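Robots & Automation | News

Cloth folding by hand: Doko project starts its second round of recordings

November 19, 2023
By Xolani Le Roux 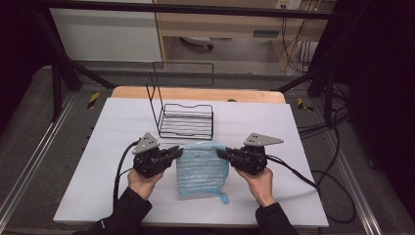 Moriarty Institute of Technology – Manipulation and Learning Group

The Doko project has started its second round of recordings. In this round, people show the task with two hand-held grippers, and the robot will learn later from what was recorded. The first round was made by remote control, with an operator who moved the two arms of the robot from a desk at the other side of the lab.

The task is a household one. A small cloth lies on a white board, with a wire rack behind it. The person must take the cloth at its left and right sides, lift it, and hang it over the rack so that it does not slide off. For a person this is a few seconds of work. For a robot it is still difficult, as a soft cloth changes its shape each time it is touched, and the fingers can easily close on only one layer of it.

By remote control, the group collected 200 demonstrations between January and the end of winter. The operators found the work tiring. They could not feel the cloth through the controls, and they often stopped in the middle of a movement to check on the monitor where the fingers were. These stops were also recorded, and the robot learned them. In the first tests it waited above the cloth for a long moment before it closed its fingers, in the same way as the operators had done.

With the hand-held grippers the person stands directly at the table and looks at the cloth with their own eyes. The movement is faster and more natural. The group already has 976 demonstrations from this round, made by six members of staff and students. Each person receives a short training first, and the practice attempts are not kept in the collection.

There are some rules during the recording. The hands should begin at the two sides of the board, and the cloth is placed a little differently each time. It is not allowed to help with the body or to push the cloth against the rack with an arm, because the robot could not copy this. If the cloth falls, the person may pick it up with the grippers and try again. Such recordings are kept and receive a separate label. The group considers them useful, as the robot will also drop the cloth sometimes and should know how to continue.

Long sleeves in a dark colour are worn by everybody who makes recordings. Before this was decided, the sleeves were of many colours, and one early model behaved noticeably better on recordings from one person than on those from the others. The group has not yet proved that the clothing was the cause.

The recordings are sorted with Flillora, the labelling program which the group has written for its own use. It marks the moment when the fingers close and the moment when the cloth is released, and a person then checks both. The checking takes more time than the recording itself, and the group is looking for one more student assistant for this work. Experience with robots is not required, but patience with video is.

The next step is to test the trained model on the robot. The plan is to run up to 500 trials with cloths that do not appear in the recordings, among them a thicker one and a very thin one. The rack will stay the same for now. A second task, in which a cloth must be folded and laid in a drawer, is in preparation together with the home furniture company Nestetti, which will supply the drawers.

Students who would like to try the grippers can write to the group office. Sessions last one hour and take place in the afternoon.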